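Sorting the Small Things: The Returns Room at Hakcombe

By mid-morning in November the light reaches the back of the building at Hakcombe, and the day's first crates have already been opened. The lending library for household and leisure goods has occupied these rooms for six years. Members borrow from a printed catalogue, keep an item for up to two weeks, and bring it back to a counter near the street door. The greater part of the work takes place behind that counter, where everything returned must be separated, checked and put back where the next borrower will expect to find it.

Large items present few difficulties. A folding table or a tent is recognised at once, has a numbered place on the racks, and is missed immediately if it fails to come home. Small items are another matter. They travel in pockets and at the bottom of bags, they become detached from the sets to which they belong, and they arrive at the counter in handfuls. The library's catalogue lists 288 sets, of which 188 include at least one part small enough to be held in a closed hand.

Responsibility for these parts rests with Nevzat Ersoy, who came to Hakcombe from the stores of a kitchenware importer, Tatlı, and has supervised the returns room from its second year. His approach is a plain one. Loose articles are placed together in an open metal bin and dealt with one at a time, and no article goes from the counter directly to a shelf.

"People want to sort as they unpack," Mr Ersoy says. "They hold one thing in the left hand and look for its box with the right, and by the third thing they have put something down and forgotten it. I ask them to let it all go in the bin first. Then it is in one place."

The bins themselves have become something of a fixture. They are of grey sheet metal, divided by a sloping partition into a larger compartment and a smaller one, and they stand on the tables at which the sorting is done. The larger side receives the mixed articles.

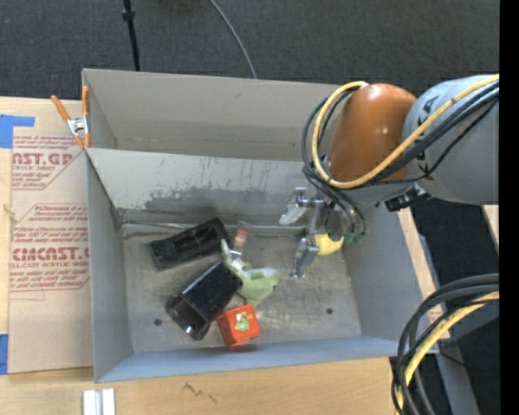 A divided bin with loose articles in the near compartment, Hakcombe.

Years of use leave their record on such a container. The floor of the compartment is scuffed and stained brown in places, and the finish on the lower part of the partition has worn to a long dark smudge. Mr Ersoy has resisted suggestions that the older bins be repainted. Fresh paint, in his experience, flakes into whatever is put on top of it, and the library has no wish to send out a game or a set of kitchen tools with grey specks in the box.

Plastic tubs were tried for a season, on the recommendation of the sister library at Urnemitz, where they remain in use. The Hakcombe staff found them too light. A tub moved when an article was drawn out of it, and tended to creep towards the edge of the table over the course of a morning. The metal bins stay where they are put. They are noisier, it is true, and a square of felt was laid in one of them for a short period before being abandoned on grounds of cleaning.

The sloping sides are generally preferred to upright ones. An article resting against a slope can be taken hold of from above, whereas one that has settled into a square corner must usually be coaxed out with a fingertip. Staff are asked to begin with whatever lies uppermost and to avoid stirring the contents in search of a particular piece, a habit which buries the smaller things.

Each article is then compared with the set list. These lists were formerly kept in ring binders and are now held on cards, in a drawer system bought second-hand from Brileo when that firm gave up its mail-order counter. The cards carry a short description and the outline of each part drawn at full size, so that a piece may be laid directly upon its outline. Articles that match no outline are put on a shelf by the window and kept until the end of the following month. A fair number are claimed. They are for the most part the members' own belongings, swept up with the borrowed ones at the end of a holiday.

Visitors to the returns room often ask whether the same method might be applied at home, to the kitchen drawer or the bowl beside the front door. Mr Ersoy's advice is to choose a container with a wide mouth and a low rim, to empty the drawer into it completely, and to finish the task at one sitting. A second compartment is useful for anything that needs mending or returning to a neighbour. He recommends against buying dividers before the sorting is complete, having seen many drawers arranged around objects that were later given away.

The returns room may be visited by members on request at the counter. Small parts found after an item has been returned can be handed in at any time during opening hours, and no charge is made for their late arrival.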